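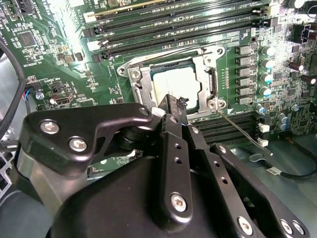 A processor in its socket on a green motherboard.

The Postside computer swap, 15th May

It costs 2 dollars to get into Postside, which used to be a mail sorting hall and still has the acoustics of one. For that you get a hand stamp, a photocopied floor plan that matches last year's layout, and the chance to buy back every computer you ever threw out.

I went with a list. The list said: one power supply, one keyboard, nothing else. I had underlined nothing else.

The trouble starts at the door, where the Dudek people set up. Dudek sells cables. They have bins of them, sorted by connector, then by length, then by a system known only to the man behind the bins, who watched me put a printer cable back in the wrong place and waited until I had walked off before moving it.

Past that it gets more serious. Tadeusz Pawlak was giving a talk on cleaning old boards in what the floor plan calls the Auditorium, a corner with folding chairs. He has strong views on thermal paste. Too much is vulgar, too little is arson. A man in the second row wanted to know about toothpaste, and Pawlak took a long drink of water before moving on to capacitors.

The memory sellers run along the back wall and don't haggle until after lunch. I asked one for a discount at eleven and was told to come back at two, like a dentist's patient. At two he knocked off a dollar and looked wounded.

Food was pierogi or pierogi. Get the potato ones. The line is long but moves, and you will hear at least one full account of somebody's hard drive failure while you wait.

The raffle prize was an Evemex desktop in its original box, and all 170 tickets were gone before I found the table. Bogumił Piątek won it. He already owns two of them, and he carried the third out to his car with the face of a man working out what to say at home.

I came away with a keyboard, a Tusico sound card and a box of floppy disks, unlabeled. No power supply. There's another swap in December, same hall, and parking is free if you use the lot behind the loading dock.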